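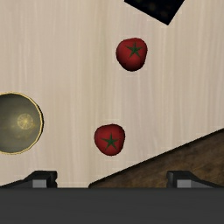
The Town That Says It Gets Along

Ask for the story of Flindton and you will be given the same one within an hour of arriving. A carpet mill opened, people came from four countries to work in it, and after a rough start everybody learned to live side by side. The mill closed in 1988. The story stayed open for business.

It is now the subject of a research project called Willusau, after the street where the first mill families were housed. The project's team has spent two years asking residents how they feel about the people next door. Its early findings, released in September 2023, say that Flindton is a place of "everyday ease across difference." The city put the phrase on its website within the week.

I have read the findings twice, and I am less easy than they are.

Start with the numbers. The team interviewed 169 people, a respectable count for work of this kind. But a little over half of them were found through the Imard Center, which runs language classes, a choir and a shared supper on the first Thursday-type schedule that such centers keep, meaning whenever the hall is free. People who go to a shared supper tend to think well of sharing supper. If you want to know whether a town's groups mix, you might also want to talk to those who stay home.

Nabila Govindasamy, who led the interviews, doesn't brush this off. "We knew the center would lean a certain way," she told me. "We tried to correct for it by going door to door on the east side. A lot of doors didn't open." The report mentions those doors in a footnote. I would have liked a chapter.

Then there is the question of what counts as contact. The project logs a "positive encounter" when two people of different backgrounds speak and neither reports feeling worse afterward. By that measure, buying stamps is a triumph of pluralism. Johannes Botha, a sociologist who reviewed an early draft and is thanked in the final one, thinks the bar is far too low. "Politeness is how people keep a distance," he said. "I'm polite to everyone on my block. I couldn't tell you what two of them do for a living, and I've been there nearly 7 years."

Botha would prefer to look at money and marriage, and at who gets called when the car won't start at midnight. The project asked about the car. Most people named a relative. It did not ask about marriage, on the grounds that the question might offend, a choice that tells you something about the everyday ease.

What the interviews do contain, if you skip the summary and go to the transcripts, is better than the headline. Loredana Farina grew up three doors from the mill gate. She describes crossing the street as a girl to avoid a family her father disliked, and still crossing at the same spot now, long after the family moved and her father died. She says she only noticed when the interviewer walked the route with her. Nothing in the scoring system has a place for that crossing. It was logged as "neutral."

Wiroj Phuthong, who repairs sewing machines on Amato Street, gives the interviewer a patient account of which customers will come inside and which wait on the step. He doesn't think the ones on the step hate him. He also doesn't think it is about the weather. His interview runs to eleven pages and two lines of it made the report, both about how friendly people are.

I put this to Gualtiero Negri, who handles community relations for the city and helped pay for the study with a grant that also covered 300 printed copies. He said that Flindton had been through enough bad press and that residents deserved to hear something good about themselves. Perhaps they do. I'm not sure a research project is the one to tell them, or that residents were the readers he had in mind. The copy he handed me had the new business park on the back cover.

Govindasamy's team goes back out in November for a second round, this time with no help from the center. She expects the ease score to fall. Negri's office has not yet said whether it will pay for the printing.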